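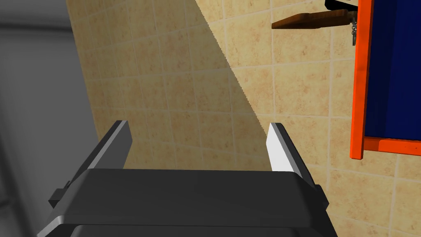 Evangelia Katsaros
Controls tinkerer and occasional blogger

Print | E-mail

So I've spent most of January comparing two grippers in simulation, and I have opinions! The view from just behind the fingers is the one I've been staring at the whole time, jaw wide open, tiled wall behind it, and I think I could draw those grout lines in my sleep by now.

The two contenders are the Vinov, a plain parallel-finger gripper, and the Idham, which has softer, curvier fingers and a much nicer manual. Themis Drakos talked me into running both through the same 200 grasp attempts with the same arm and the same controller settings (I wanted to retune for each one, and he said that was cheating, and fine, he was right).

The Idham did better on round stuff. Mugs, bottles, a lumpy thing I modeled as a potato — it wrapped around all of them happily. But on thin flat objects it kept folding in on itself, and I lost a whole evening thinking my contact settings were broken. They weren't. I'd left the friction on one fingertip at the default value and the other one at 2, so everything was twisting out sideways. After I fixed that it still wasn't great, just less silly.

The Vinov is boring and I love it. It opens, it closes, it stops where I tell it to. It dropped 19 objects over the full run, mostly the potato. My one complaint is how much of the wrist camera view the housing takes up. I tried sliding the camera forward, which got me a better look past the fingers, but then I couldn't see the fingertips at all when they closed, so back it went.

Shadows were the other headache. My little object detector got jumpy wherever the light on the wall changed from dark to bright, and I ended up training it again with the lamp moved all over the place. Random seed 2202, if you want to compare with mine.

Next up is the Raptis controller, which Josué Bragança swears is smoother at low speed. I'll run it on the Vinov first and post the plots when I have them.

Last updated: January
14 shares | 6 comments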